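Print this article
E-mail this article
6 min read

The Bottle on the Table
Sorting a household's prescriptions is mostly a matter of surface, light and labels

The amber pharmacy bottle is a simple container. It has a tinted body, a white cap and enough room at the top to let the contents shift. The tint filters light that can degrade some drugs. It also makes colors hard to judge, and two capsules that look different in the palm can look much alike through the wall of the bottle.
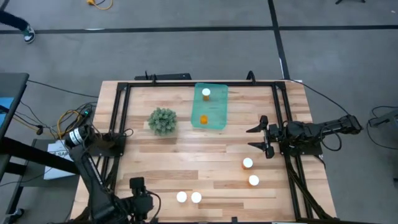

By Milagros Tolentino
Dec 28, 2018

Most home sorting goes wrong at the surface. A bathroom shelf is narrow and often damp. A kitchen counter has food on it. Rodel Rivera, a pharmacist in Girthorpe, tells customers to use a table with a pale top, good overhead light and one shallow tray. Bottles waiting to be checked go in the tray. Bottles that have been checked stand on the wood. A tray with rounded corners wipes out faster than one with square corners.

Rivera's shop, Wainwright, fills around 300 prescriptions on a busy day in October, when flu season starts to pull people in. He began offering a bottle review at the counter there, and now runs the same session in Dulgate. The oldest bottle brought to him so far had been filled 19 years earlier.

The first step is to stand every bottle upright with the cap on and look at the fill level. A thin layer at the bottom means a refill or a discard, and the label should settle which. Capsules are easier to check than tablets, as the two halves often differ in color – but color is a guide only. The imprint on the shell is what identifies the drug. 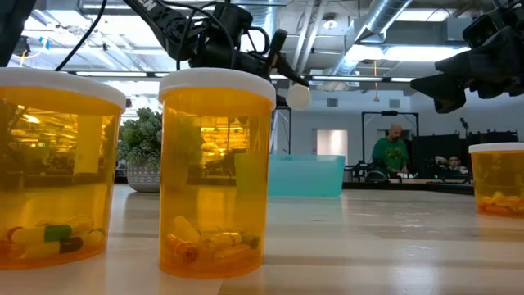
Capped bottles with capsules in green, orange and yellow.

Mixed contents are the second problem. People combine bottles to save space before a trip and do not separate them afterward. A bottle holding more than one kind of capsule should be matched against its label before anything is taken from it. Anything that cannot be matched goes in a separate bag for the pharmacy.

Caps get less attention than they should. Snap caps are quick to open and are a poor choice where children visit. A cap left off lets in moisture – and a loose one lets in nearly as much. Rivera checks each by pressing the rim all the way around with a thumb. 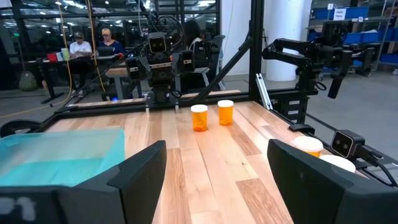
Vol. 50, No. 3

Spacing helps. Bottles set about a width apart can be picked up and put back without knocking the next one over, and the labels can be turned to face the same way. An empty bin to one side takes whatever is going back to the pharmacy.

Storage comes last. A bedroom closet shelf or a locked drawer suits most prescriptions better than a bathroom cabinet. Cindis, the storage shop two doors from Wainwright, sells a lidded box that Rivera recommends for the purpose. He keeps his own on a hall shelf, with a list of the contents taped inside the lid.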